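Subject: Re: [needlework] Old Zurance thread cards

On Tue, 4:12 PM, a list member wrote:
> Does anyone still use the Zurance cotton that came on flat cards?
> I found a box at the McIver thrift store and wonder if it is too
> old to sew with.

I have used it for hand quilting and it held up fine. Snap a short length between your fingers first. If it breaks with hardly any pull, keep it for basting. The dark reds bleed, so wash a scrap before you commit.
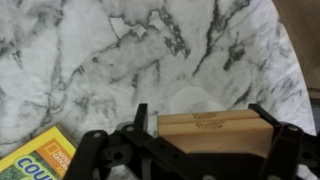

The marble-patterned tabletop, rounded edge at right.

The cards were sold in 100 yard and 1,000 yard sizes. Shade 2,366 is a gray green I have never matched in a modern thread. Pokum comes close but has more shine. If your box has a spare card of it, I would trade a Ruteck embroidery booklet from my mother's sewing drawer, cover missing, all the transfers still inside.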